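The owner of Uteck Home Help had her shoes off before I'd finished saying hello. "You can tell everything from the trash can," she told me, already looking around for mine. I'd hidden it in the bathroom, so that was a great start!

She has been tidying other people's apartments for a living since June, when she quit a desk job at Bostach, and she charges $59 a visit. I wanted to know what she does first. Closets? The kitchen?

"Snacks," she said, and laughed at my face. "I mean it. People buy storage boxes and they've still got four open bags of chips on the dining table. I go around with the trash can and do wrappers before I touch anything else."

She carries the can with her from room to room — the can goes to the mess, she says, and you stop making those little piles you swear you'll come back for.

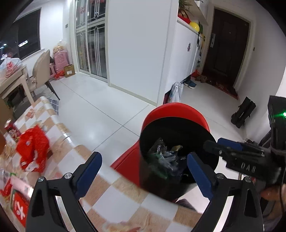 I asked about plastic bags, my own weak spot (I have a drawer that no longer closes). She keeps a few for lining the can and lets the rest go. "One client over in Iltness had 144 of them. She wanted to know the number, so we sat on the floor and counted. I think she was kind of proud."

And the stool? Every home she visits has one, she says, a stool that hasn't been sat on in years. "It's a shelf now. Fine! Then call it a shelf, and put the stuff on it you want to find."

Shoes by the door don't bother her much, and neither do balloons left over from a party. "Let people keep the balloon. It'll go down by itself."

Before she left she tied up my trash bag and handed it to me to take downstairs.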